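Robots Have Rules, Too!

Does your home have rules? Maybe you can't run with scissors, or you have to put your dishes in the sink when you finish breakfast. Rules like those keep people from getting hurt and keep things from getting broken.

Robots that work near people need rules for the very same reasons. A robot can't feel sorry if it bumps you. It doesn't know that a mug is somebody's favorite. So people have to think hard about safety before the robot ever moves, and they write down what they decide. Those written rules have a special name: standards.

What is a standard?

A standard is a set of directions that lots of people agree to follow. You use things made to standards every day! A light bulb from one store fits a lamp from another store because the people who made them agreed on the size of the screw part at the bottom.

Safety standards are a little different. They tell builders what a machine must do to be safe, and how to check it. For robots, experts from many countries sit down together and talk about questions like these:

How fast may a robot move when a person is close by?
How hard may it push?
How does a person make it stop right away?
What should the signs and stickers on it say?

They can argue for years before everybody agrees — that's how seriously they take it. And they go back and change the rules when people learn something new.

Robots used to live in cages

The first robots that worked in factories were big and strong, and they couldn't tell if a person was in the way. The safest rule was simple: keep people out! Many factory robots still work behind a tall fence. If someone opens the gate, a switch notices and the robot stops.

A fence works great in a car factory. But what about a job in a kitchen? You can't very well put a fence around the sink. For jobs like that, engineers build lighter arms that can sense a push, and they need a different set of rules to go along with them.

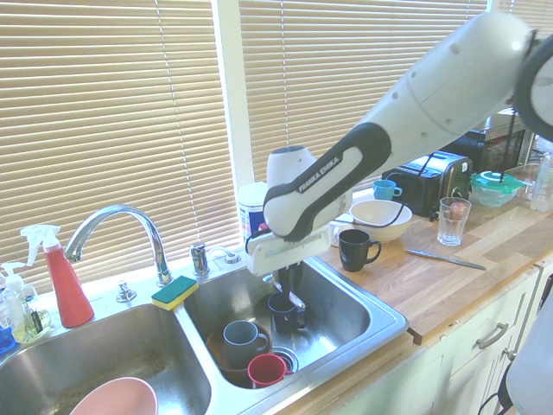
The gripper has hold of a dark blue mug in the sink. The arm's name, FRANKA EMIKA, is printed along its side.

Washing up looks easy when you do it. For a robot it's a really tricky job! Mugs are smooth and round, bowls slide around, and some dishes can break. Think about how you pick up an egg. You squeeze just enough to hold it and no more. A robot has to be told how hard to squeeze, and picking the right number takes a lot of testing.

Looking for trouble before it starts

Before a robot begins a new job, careful people do something called a risk assessment. That's a long name for a smart idea. You look at the whole place and ask, "What could go wrong here?" Then you ask two more questions. How badly could someone be hurt? How likely is it to happen?

Let's pretend we work for a company called Skodine, and we're getting a robot ready to help in a kitchen. We walk around with a notebook. Our list might start like this:

Someone reaches into the sink while the arm is moving.
A glass gets knocked off the counter.
Water drips on a cable.
A little brother runs in to see what's going on.

Next to each one, we write what we'll do about it. The best fix is to take the danger away completely. We could use plastic cups for practice. If we can't take the danger away, we try to keep people and the danger apart. Signs and reminders come last, because people forget to read signs. (Have you ever walked right past one? Me too.)

Tools need extra thought. An arm may be gentle enough to bump into without hurting anyone, but what is it holding? A robot carrying a sponge and the same robot carrying a knife are two very different robots, and a good risk assessment looks at both. It looks at what's lying nearby as well. In this kitchen the gripper is holding a silver utensil over a brown bowl in the sink, and a table knife lies on the counter off to the right, so both of those would go in our notebook. So would the cables that loop down from the arm, and we'd underline the yellow, purple and black wires tangled together lower down, in front of the cabinets. There's a warning sticker on the arm too, with a yellow triangle on it.
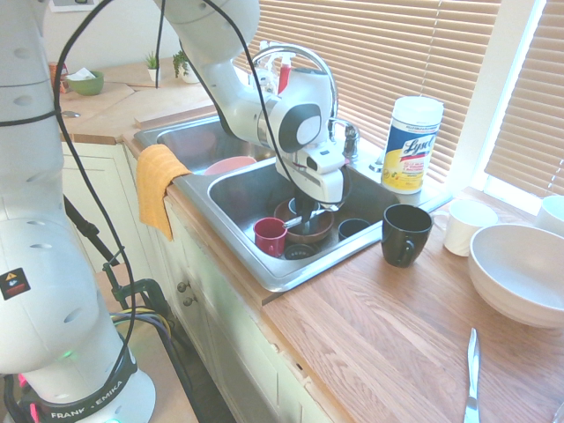
Stickers are part of the rules, and they have a code all their own. A triangle usually means "Watch out!" A blue circle usually means "You must do this," like wearing safety glasses. A red circle with a line through it means "Don't!" Makers of machines share these shapes and colors so that people who speak different languages can understand them. The yellow triangle on this arm is stuck to the middle of its tall white column, and down on the base a small green light is glowing. Lights can be signals too, but the colors don't mean the same thing on every machine, so a worker always checks the instruction book first.

The big red button

Ask anyone who works with robots about their favorite button and they'll probably say the emergency stop! It's usually red, it's shaped a bit like a mushroom, and it often sits on a yellow background. One good smack and the robot stops.

The button has rules of its own. It has to be easy to reach. It has to stay pushed in until a person resets it. And letting the button back out must not make the robot start up again by itself. A person has to look around first, see that everything is safe, and then start the robot on purpose.

Testing, testing, and more testing

How do you know a robot will follow its rules? You test it over and over. Suppose our pretend company, Skodine, wants its arm to lift a mug 3000 times before the job begins. Someone would keep a record of each try. If the mug slipped on try 36, they'd write it down, find out why, and fix the problem before going on to try 37. Skipping a bad result is against good practice, even if you're tired and want your lunch.

The record matters as much as the test. Another person should be able to read it and see just what was done.

Try it yourself: Be the safety inspector

You'll need a notebook, a pencil and a grown-up.

1. Pick a room in your home. The kitchen is a great one!
2. Stand in the doorway and pretend a robot arm is going to work there.
3. Draw a map of the room. Mark where the robot would stand and how far it could reach.
4. Write down everything inside its reach that could spill, break, cut or tip over. Look, but don't touch anything sharp or hot.
5. Choose a fix for each one. Can you take the danger away? Can you move it?
6. Decide where the emergency stop button should go. Could you reach it from both sides of the room?
7. Trade maps with a friend and see what each of you missed.

Words to know

Gripper: the part of a robot that holds things, a bit like a hand.
Joint: a place where a robot arm bends or turns. You have joints too, like your elbow!
Risk assessment: looking for what could go wrong and deciding what to do about it.
Standard: a set of directions that many people agree to follow.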